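Reading time: 4 minutes

ATGATE HOCKEY CLUB
Minutes of the October meeting of the playing section, held in the upstairs room at the Nondatby ground, Wednesday, 7.30 pm

In the chair: Kamil Michalík
Minutes: Ľudovít Gajdoš
Present: captains or deputies of the men's first, second and third teams, the women's first and second teams, and the junior section; fixtures secretary; umpires' secretary; kit officer.
Apologies: women's third team captain, goalkeeping coach.

1. Minutes of the previous meeting
Agreed as correct, with one change. Under item 6, "pitch hire" to read "pitch hire and floodlights". Signed by the chair.

2. Matters arising
2.1 Short corner routines. The men's first team captain had sent the written set of routines to the second team as asked. The third team had not received it. Captain to send again.
2.2 Goal backboards. The lower board at the car park end has been refixed. The umpires' secretary had checked it and was content for matches to be played on it.
2.3 Lost sticks. No further claims. Item closed.

3. Results and league position
3.1 Men's first team: won at Wan 4-2, drew at home with Eltard 2-2. The captain reported that both Eltard goals came from penalty corners given away in the last quarter, the first for a foot in the circle and the second for a deliberate foul inside the 23 metre area. He asked that defenders be reminded to channel attackers to the baseline and to keep sticks down early.
3.2 Men's second team: lost 1-0 away, lost 3-1 at home. Eleven players available for the first match and twelve for the second. See item 5.
3.3 Men's third team: one win, one match postponed.
3.4 Women's first team: won 3-0 and 5-1. Four of the eight goals came from open play on the right.
3.5 Women's second team: drew 1-1 with Wan. The opposition arrived late and the match was played as two halves of 30 minutes by agreement of both captains. The fixtures secretary confirmed that the league had accepted the result.
3.6 Juniors: under-14s have played two friendlies. No scores kept.

4. Fixtures
4.1 The postponed third team match against Eltard needs a new date before the winter break. Eltard have offered a midweek evening. The chair noted that midweek push-back cannot be earlier than 7.15 pm while the juniors have the pitch. Fixtures secretary to reply on that basis.
4.2 Two home matches are down for the same push-back time on the last weekend of the month. The women's second team agreed to move to 4.30 pm. Opponents and umpires to be told in writing.
4.3 Cup draw. The men's first team are away to Wan in the next round. The tie must be settled on the day, and shuttles will be used if scores are level. The captain will name five takers and a reserve in advance. There was some discussion as to whether the reserve goalkeeper should travel. Left to the captain.

5. Player availability
5.1 The second team captain stated that selection cannot work if replies arrive on Friday night. He proposed a deadline of noon on the day after training. The women's first team captain asked whether this would apply to students and shift workers. Agreed that it would, but that a player may reply "not yet known" and be considered for any remaining place.
5.2 Movement between teams. A player who has appeared twice for a higher team is not to be dropped two levels without the consent of both captains. The chair asked that the league rule on registered players be read by all captains before the cup weekend.

6. Umpiring
6.1 Each team to supply one umpire for every home match where none is appointed. The third team are two short so far this season.
6.2 Two members have passed the written part of the level one course and need to be watched on a match. Umpires' secretary to arrange.
6.3 Green cards. The umpires' secretary asked captains to deal with talking back. The men's first team have had six green cards in five matches, all but one for dissent.

7. Finance
7.1 Pitch account stands at 1000 after payment of the September invoice. Match fees outstanding come to 728, most of it from the men's second and third teams. Captains to collect before the next meeting.
7.2 Up to 500 approved for a set of goalkeeping kickers and leg guards for the women's second team. Kit officer to obtain two prices.
7.3 A sum of 100 approved for replacement match balls.

8. Match teas
8.1 Tea for visiting teams to be ready 15 minutes after the final whistle. The second team overran twice and the food was cold.
8.2 Captains to give numbers, including any who do not eat meat, by Thursday evening.
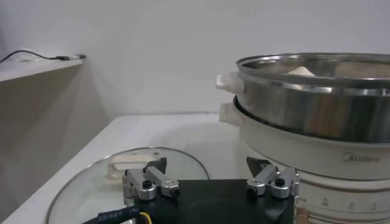

Item 8: electric hot pot with steamer tier, glass lid to the left.

9. Training
9.1 Session times unchanged. First half hour to be shared by both men's squads, then split by team.
9.2 The women's first team asked for the full pitch on alternate weeks to work on the outlet from a full press. Agreed until the winter break, to be looked at again in January.
9.3 Mouthguards to be worn at all sessions. Face masks to be worn by all penalty corner defenders in training as well as in matches.

10. Any other business
10.1 The junior section asked for two senior players each week to help with the under-12s. Names to Ľudovít Gajdoš.
10.2 Away shirts. Numbers 7 and 15 are missing from the men's second team bag. Kit officer to check with last season's players.

Meeting closed at 9.05 pm. Next meeting at the same place and time, date to be sent round by the chair.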